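4. Wear and cleaning of patterned coverings in rented homes

4.1 Material and procedure

The diary part of the study ran for six months in 60 rented homes in Skirnlow and Gisau. Tenants were asked to write an entry each time they cleaned, repaired, moved or removed a printed covering, and to give the room, the kind of surface, the cleaning agent and the length of the job. Entries that named no surface were returned once for completion and dropped if they came back unchanged. The remaining set holds 2795 entries. The paper diaries were typed up by two members of the team working apart, and differences between the two typed versions were settled against the original page.

A printed covering is taken here to mean any patterned sheet, roll or cloth laid over a wall, shelf, worktop or table after the building was finished. Fired tiles are left out, but sheets printed to look like tiles are included. The distinction gave some trouble in the first weeks. Several tenants used the word "tiles" for both, and a few did not know which of the two they had until a corner lifted.

Coverings were sorted by pattern before any reading of the diaries, so that the sorting would not be swayed by what tenants said about dirt. Three properties were noted: the density of the motif, the contrast between motif and ground, and the distance at which the pattern repeats. Patchwork designs, in which each square carries a different motif, were treated as a class of their own. They have no single density, and a mark on an open square with a thin line drawing may stand out clearly while the same mark on a closely dotted square does not. Where walls and working surface differ in pattern, as in Figure 4, each was entered on its own line.

Figure 4. Patchwork tile pattern in grey and white on the walls, with a pale pink surface printed with tulips and green stems along its front edge.
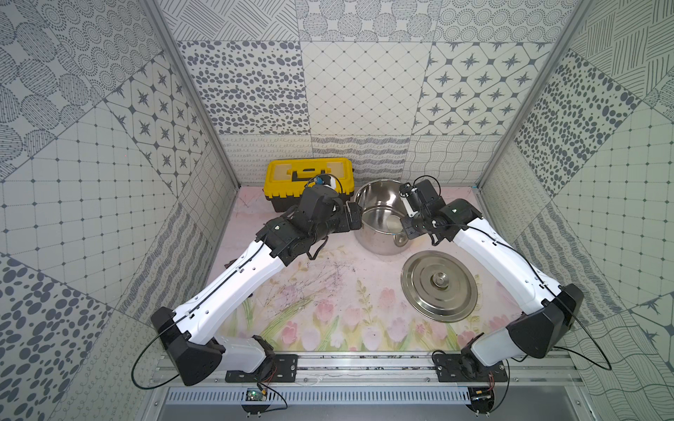
I never saw the grease on the busy squares, only on the plain ones, so those were the ones I wiped, wrote a tenant in Gisau in the second month of the diary. The remark was copied into the coding notes because it describes in a few words the effect that the pattern classes were meant to test. Similar statements appear in other diaries, although most are shorter and some give the opposite account, in which the tenant cleaned the whole wall by habit and paid no attention to the pattern.

4.2 Effect of pattern on cleaning frequency

Entries for walls were counted separately from entries for horizontal surfaces. On walls, coverings with a dense, low-contrast motif were cleaned less often than plain coverings in the same room. The difference held for kitchens and for bathrooms, and was weaker in bathrooms, where cleaning tended to follow a fixed day and not the sight of dirt. Patchwork walls fell between the two. Within patchwork walls, tenants who named individual squares nearly always named the lighter ones.

It would be wrong to read this as evidence that dense patterns are dirtier in use. Cleaning frequency is a record of what the tenant did, and the study had no direct measure of soil on walls in the first round. A swab test was carried out in a small number of kitchens in the second round and is reported in Section 5. What can be said from the diaries is that the pattern changes the point at which a person decides that a wall needs attention.

On horizontal surfaces the pattern had little effect. Tables and worktops were wiped after use whatever was printed on them, and the entries are short and alike. The more useful information for these surfaces lies in the comments on damage.

4.3 Damage to horizontal coverings

Damage was graded on the Skumar sheet, a six-step scale drawn up for the pilot at Magesa and used here without change. The lowest step is given to a surface with no visible mark at reading distance. The middle steps cover fine scratches, specks and rubbed patches that leave the print readable. The top step is given where the printed layer has gone and the backing shows. The scale is applied to a strip 50 mm wide, taken from the front edge of the surface inward, and then to a second strip across the middle. The two grades are not averaged.

Pale grounds received higher grades than dark grounds of the same make. Part of this is an effect of the scale itself, which depends on what the grader can see, and a fine dark line is easier to see on a pale pink ground than on a brown one. A correction was tried by grading under raking light, which shows the groove and not the colour. It narrowed the difference between pale and dark grounds without removing it.

Figure 5. Thin dark scratches and scattered small specks on a pale pink-and-white tabletop. 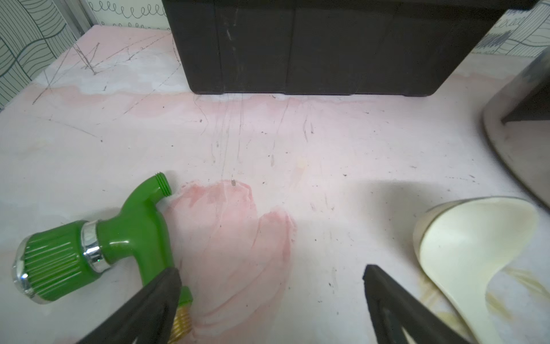

The position of the damage was more regular than its severity. The front strip was graded higher than the middle strip on most worktops and on nearly all small tables. On large tables the order was often reversed, which agrees with the diary entries, since heavy or hard objects on a large table were put down in the middle and pulled towards the user. On narrow worktops there is no middle in this sense, and everything passes over the front edge.

Tenants gave several causes for scratches. Pans and crockery come first, followed by grit brought in on garden items, then tools, then toys. Knives come lower than expected, and tenants who cut directly on the covering may have been unwilling to say so. The category of garden items was added after the first month, when it became clear that many homes without a shed kept pots, nozzles, gloves and seed trays on the kitchen table for part of the year. In these homes the grades rose between the first and second visits faster than in the others.

No link was found between the damage grade and the price of the covering as stated by the tenant. This result should be treated with care. Few tenants had kept a receipt, and the covering had in many cases been put up by an earlier tenant. A better test would use coverings bought and laid by the team, with the same make laid in homes of different kinds. This was planned for Magesa but could not be done within the tenancy rules there.

4.4 Removal and edges

Removal entries are few, as is to be expected in a study of this length, but they are long. The usual sequence starts with a lifted edge near a heat source or a sink. The tenant presses it back, then tapes it, then trims it. Full removal follows at the end of the tenancy or when the trimmed part has grown large enough to be noticed by visitors. Heat was used in most successful removals, in nearly every case from a hair dryer. Scrapers left marks on painted plaster and were regretted in the comments.

Edges on walls behaved differently from edges on tables. A wall sheet lifts from the top corner or from a join, and it does so slowly. A table sheet lifts at the front, where sleeves and cloths pass over it. Where the sheet had been carried over the front edge and fixed underneath, no lifting was recorded during the diary period. Loose cloths have no fixed edge, and they were left out of this comparison.
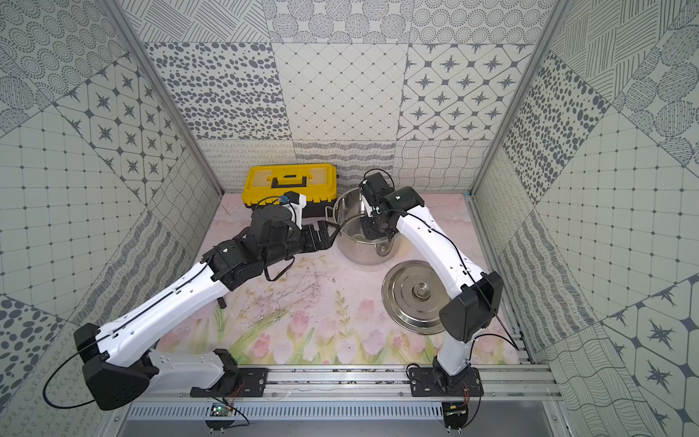 Department of Housing and Interior Materials, Skirnlow

The state of the wall beneath could be checked only where removal took place while the diary was running. Gloss paint came through best. Matt paint lost colour in patches, and old plaster without a sealing coat came away with the adhesive. Landlords in Gisau had in several cases given leave for the covering on condition that the wall be restored, but the agreement did not say to what state, and the tenants' reports of how this was settled vary widely.

4.5 Heat and heavy vessels

Heat marks were coded apart from scratches. A heat mark is a ring, patch or blister with no groove under raking light. Most were found on tables and on the worktop next to the hob. Rings were matched against the base of the vessel named in the diary entry, where the tenant still had it. A vessel with a flat base tended to leave a filled disc, and one with a raised rim left an open ring. A stepped inner base, common in large stockpots, says little by itself about the shape of the mark, because the outer face of the base may be finished quite differently.

Large vessels were mentioned less often than small ones but account for most of the blisters. They stay hot for longer, and they are also harder to move twice, so the first free surface tends to be where they remain. Mats were owned in almost every home. Entries that mention a mat describe it as being in a drawer about as often as under the pan.

Figure 6. Large stainless steel stockpot with a rolled rim, a flat base and a stepped ring around the edge of the base.

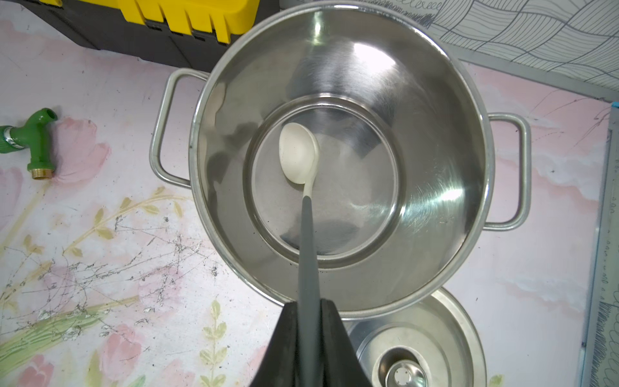

Would the same marks not have turned up on a bare table, asked a reader of the draft, and if so what part of them belongs to the covering? The objection is fair. The study has no bare tables in it, and a comparison of this kind can be made only from earlier work on varnished wood, which used other grading steps. Blisters are particular to bonded sheets and would not occur on wood. Rings would. For scratches the question is open, and the grades in this section should be read as the condition of covered surfaces in use, without any claim that the covering made the condition better or worse.

4.6 Limits of the diary data

Diaries record what people think worth writing down. The number of entries per home fell after the first month and rose again in the weeks before a visit. September was weak in both towns, and several homes returned no pages for it. Weighting by month was tried and did not alter the order of the pattern classes, so the unweighted counts have been kept.

The homes were recruited through letting offices, and all had at least one printed covering when the study began. The results do not apply to homes where such coverings were tried and given up before that point. Shared kitchens raise a further difficulty. Only one person in each home kept the diary, and cleaning done by others was entered at second hand or not at all. The grades on the Skumar sheet are free of this problem and are used as the main source in the section that follows, with the diary entries kept for cases in which the cause of a mark is in doubt.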